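Pushing without grabbing, part 3

Quick one as I've got a bus to catch and if I don't write this down now it'll be gone by morning.

So. Last time I was moaning about grasping. Short version for anyone new: I gave up on it for this job. The arm at Doltwood now has a plain stick on it and it pushes things. Sort by colour, same colours together, that's the whole task. Sounds like a toddler's game, took me most of the winter.

The method. Two parts. First part looks at the board from above and guesses where each block will end up for a given push. Second part tries lots of pushes in its head (1,000 per step at the moment) and does the best one. Then looks again. Only ever commits to one short push, then replans. No long clever sequence. I tried long clever sequences in January and they fall apart after the second shove, because the blocks turn and the plan doesn't know it.

Turning is the whole problem, realy. A cylinder is a pain because it rolls off to one side if you're a hair out. A star is a pain in a different way, the points catch on the tool and it swings round. Hexagon is lovely. I would do everything with hexagons if they'd let me.

The training data was 2,024 pushes, all real, no simulator. I had a go with Kerex for the simulated version and the friction on wood was just wrong, whatever numbers I put in. Blocks slid like they were on ice. Might go back to it. Grain seems to matter more than I thought too, pushes along it and across it don't come out the same. Haven't measured that properly so don't quote me.

Results, such as they are. The old version (Pugh, the one from the autumn posts) treated every block as a disc. Fine for cylinders, hopeless for stars. New version gets the outline of the block as well as the centre and the typical miss at the end of a push dropped from 9 mm to about 4. Which is enough! You only need to get a pair touching, it isn't watchmaking.

Things that still go wrong:
Pushing one block into its partner and then knocking the partner away. Constantly.
Anything near the edge of the board. It gets timid and does tiny taps forever.
Getting the stick in between two blocks that are already close. It'll happily plan a path straight thruogh one.

For that last one I've put in a dumb rule, lift up, go over, come down. Slower but it stopped the worst of it. A proper answer would be to let the planner choose when to lift, and that's next, I think. Iteo has a height term I could borrow if I can work out what units it's in.

Also want to try it with blocks it's never seen. The outline thing ought to cope. We'll see, more when I've got numbers. 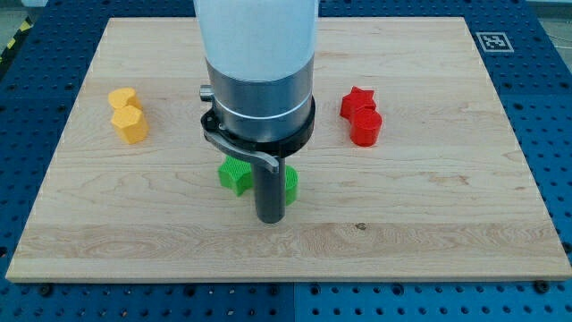 Oh and somebody asked in the comments what happens if you swap the stick for a wider one. Don't know yet. My guess is straighter pushes and more bumping into the neighbours. I'll print a couple of tips and try it before the next post. Right, bus.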